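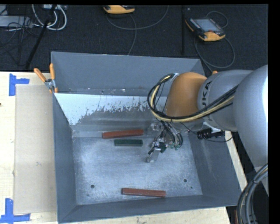 Marcelino Lins thinks I'm wasting my time, and he wrote in after my last post to say so. If the arm fails a pick, he says, throw that try away, because why would you teach a machine from its mistakes? Keep the good ones, get more good ones, go home early.

I get it, I really do! I felt the same way back in July when we started collecting for Mimby (that's our picking model, and no, I didn't choose the name). We had a bin, a few blocks and a target of 65 clean picks per session, and every time the fingers closed on air I hit delete. It felt like tidying up. My folder looked wonderful.

Then we trained on it and the thing was so sure of itself. It would go for a block right up against the wall of the bin as if the wall weren't there, bump, back off and try the very same spot again. Of course it did. Walls were where most of my own picks went wrong, so I'd thrown out nearly everything that happened near a wall. I had taught it that blocks live in the middle of bins.

So now I keep the misses. I label them, which is boring - Aparecida Barbosa and I split that part and she is much faster than me - and I put down a word or two on what went wrong. Slipped. Hit the side. Came in at a bad angle. In our last batch 13 of the tries were misses and I learned more from watching those back than from all the others.

And while I'm complaining, can we stop placing the blocks so nicely? People setting up a bin by hand want to be helpful, so they leave lovely gaps and line things up. I do it too, I can't seem to stop. Anderson Tavares just tips the blocks in from a bucket and walks away, and his sessions are the ones I'd fight to keep. Same goes for the bin. Someone at Lisness asked if we'd be getting a new one without the scratches and I said please don't, I want the scratches.

Marcelino does have a point about volume. Misses eat up time, and a day where I label up to 56 tries is a day I don't do much else. I still wouldn't swap. Give me the smaller, messier pile, and send me your worst picks if you've got any lying around.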